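About us

Hello, and thanks for stopping by! I'm Vaughn Hutchins and I run Plaveck, a small wardrobe service for people who have run out of cupboard. We fold, mend, store and bring things back when the weather turns. It all began one January with my own winter coats and a spare bed, and I still do most of my folding on a bed now (tables are never wide enough, and they're murder on the elbows).

Padded jackets are what we get asked about most, so I've grown fond of them, puffy and awkward as they are.
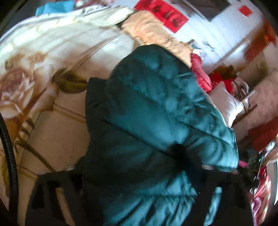
A quilted jacket on the bed, in a heap.

We start by laying everything out and going over the shell, seams and zips. Pockets get a proper look too. We've found keys, conkers and a bus ticket to Garnonen in them, and it all goes back to you in an envelope.

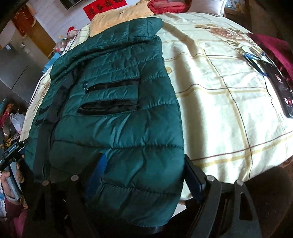

Do I need to wash my coat before I send it?
Please do, if the label allows it, and let it dry right through. If you can't face it, tick the box on the form and we'll sort it for £2 extra.

Folding comes next. Sleeves in, hood down, then a loose fold up from the hem. I used to squash padded coats into the smallest bag I could find, and they came out looking very sorry for themselves! These days they get a roomy cotton bag and a shelf to sit on.
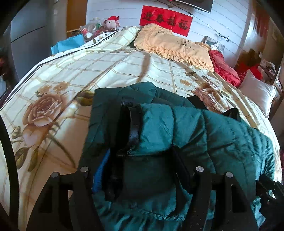 Doucet wrote to us after a first winter here to say the folding was lovely but the bags needed a window, as guessing which coat was which had become a family sport. Fair point, and the new bags have one.

We look after coats for 94 households now, and there's shelf room for 200, so do get in touch if your hallway is groaning.

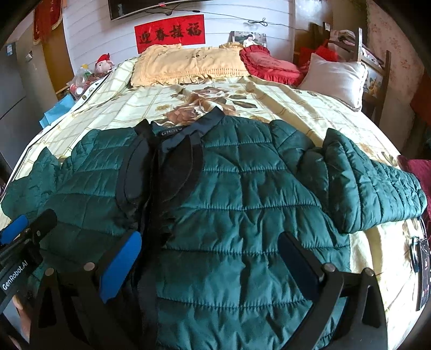 Where to find us

We're at Unit 2, Numine Yard, up the stairs and past the bike rack. Ring the bell and give me a minute, I'm probably up to my elbows in somebody's parka.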